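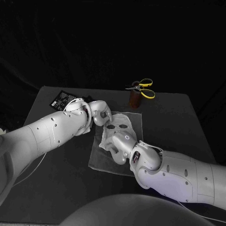
Two robot hands hold a cloth face mask on a folded gray towel.

Robots at Work: Who Folds the Face Masks?

Have you ever seen someone wearing a wet cloth on their face, with holes for the eyes? It is called a sheet mask. People put one on for a few minutes because it makes their skin feel soft. When they are done, they throw it away.

Somebody has to get each mask ready before it goes into its packet. At a company called Callesora, in the town of Colero, that used to be done only by people. Now robots do part of the work.

What is the job?

A sheet mask starts as a flat piece of thin fabric. It has to be smoothed out, checked for rips, folded and slid into a packet. Then a machine squirts in some liquid and seals the top.

The squirting and sealing have been done by machine for years. Folding is harder. Thin fabric is floppy. It wrinkles, it sticks to itself, and it never lies the same way twice. A metal part stays the same shape when you pick it up, so a machine can be told exactly where to grab it. Cloth changes shape as soon as you touch it.

Try it at home with a paper tissue. Open it on a table, then fold it in half with the corners matching. Now do it wearing thick winter gloves. You will get some idea of what a robot is up against.

What is automation?

Automation means using a machine to do a job, or part of a job, that a person used to do. A dishwasher is automation. So is a door that slides open when you walk up to it.

Some machines do one thing over and over and are built only for that. The sealing machine at Callesora is like this. It can seal packets all day, but it can't do anything else.

Other machines can be taught new jobs. A robot with two arms and hands with fingers can hold a mask today and a small towel next month, if someone teaches it how. The workers at Callesora call their folding robot Donotent. The name began as a typing mistake on a label, and it stuck.

How does a robot learn to fold?

A robot doesn't know what a mask is. It has cameras, which send it pictures, and motors, which move its joints. A computer program connects the two. The program has to work out from the pictures where the cloth is and where the fingers should go.

One way to teach it is to show it. A person guides the arms through the job while the computer saves every movement, along with what the cameras saw. One try from start to finish is called a demonstration. Donotent's first set had 269 demonstrations. The team looked through them and kept 186. In the others the mask had slipped, or a finger had missed the edge, or the person guiding the arms had simply got it wrong.

Then the robot practices by itself, and people watch what it does. When it makes the same mistake again and again, they record more demonstrations of that part.

The hands take turns being useful. One can hold the cloth still while the other moves an edge. You do this too when you fold a T-shirt, though you probably never think about it.

What changed for the workers?

Aurelia Surdu has folded masks at Callesora for a long time. She can fold one without looking at it. In May she was asked to help teach the robot, and she said yes, but she had questions first. Would she still have a job? Would she earn the same pay? The company said yes to both and put it in writing.

Her day is different now. She still folds masks by hand in the morning. In the afternoon she works with the robot. She guides its arms, checks its folds and writes down what went wrong.

"I had to learn how I do it," she said. "My hands knew, but I couldn't explain it. I was pressing with my thumb before I pulled, and I never noticed."

Some things got better for her. Folding for a whole shift made her wrists sore, and now they hurt less. Some things she likes less. The folding table was a good place to talk, with five people sitting close together. There are fewer people at it in the afternoon, and the robot's motors hum.

Octavian Filip looks after the machines. His work has grown. He used to oil and clean the sealing machine and change its parts when they wore out. Now he also looks after cables, cameras and robot fingers. He took a course on robot repair, and he is still learning. When a joint gets stuck, he is the one who has to find out why.

Not everyone at the company is happy about the robot. One worker, Mrs. Neagu, asked to move to the packing room. She says she prefers to work next to people. Others worry about what will happen if the company buys more robots. Those are fair things to worry about. In some workplaces, automation has meant that people lost their jobs. In others, people moved to new jobs that they had to be trained for. What happens depends a lot on what the company decides, and on whether the workers get a say.

Is the robot faster?

No. Aurelia can fold a mask in a few seconds. The robot is much slower, and the team gives it up to 60 seconds for each one. If it isn't finished by then, it stops and a person takes over.

It doesn't get tired, though, so it can work at the same speed all day. It does need someone nearby to bring it masks and put things right when the cloth bunches up.

Words to know

Automation: using a machine to do work that people used to do.
Demonstration: one try at a job, saved so that a robot can learn from it.
Joint: a place where an arm or a finger bends.
Shift: the hours a person works in one day.

Something to talk about

Think of a chore you do at home. Which part would be easy for a robot, and which part would be hard? Would you want to hand over the whole chore, or keep some of it?

Page last updated September 1, 2022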